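Cell Guide, Part 4: Looking After the Gripper Fingers

Share (2) Comments (2)

I put this section off for a while because I thought everybody already knew it. Then Mesfin Mekonnen took over the Minwood cell on a Monday and asked me six good questions before lunch, so here we go!

You'll be swapping grip pads more often than anything else on this machine. The ribs wear down at the tips first, and once they go, round handles start to roll in the grasp.

1. Send the arm to the service pose and wait for it to stop completely.
2. Open the fingers all the way, then press the stop button. Don't skip this one, even if you're in a hurry (I have, and I got a pinched thumb out of it).
3. Back the finger screws out a little at a time, going from one to the next. If a screw feels tight, stop and reseat the driver -- the heads are small and they strip easily.
4. Wipe the finger clean and let it dry before the new pad goes on.
5. Fit the pad with the ribs facing inward, toward the other finger. The two sides should mirror each other.
6. Snug all the screws first, then tighten them.

CAUTION: Never pry a pad off with the fingers still under power. They can close on you. 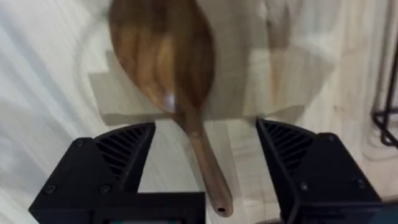
Now for the part I enjoy, the grip check. I like long wooden kitchen tools for this, because a thin handle shows you right away if one finger sits crooked.

7. Release the stop and load the Degefa test program at low speed.
8. Let the arm come down over the handle and pause before it closes. Look at the gap on both sides. If it's uneven, go back to step 6.
9. Close, lift, hold, and set it back down. Do it again with the handle at a different angle.

NOTE: If the wrist camera picture is smeared while the arm is moving, that's fine. If it's still smeared when the arm is parked, clean the lens with a dry cloth and check the Prukov bracket for play.

I check the screws every 100 cycles on new pads and every 800 after that. Write the count on the card inside the cabinet door, please -- I really do read it!

Spare pads are in the Flotmont drawer, left and right in separate bags.

We use cookies to remember your settings. Accept Manage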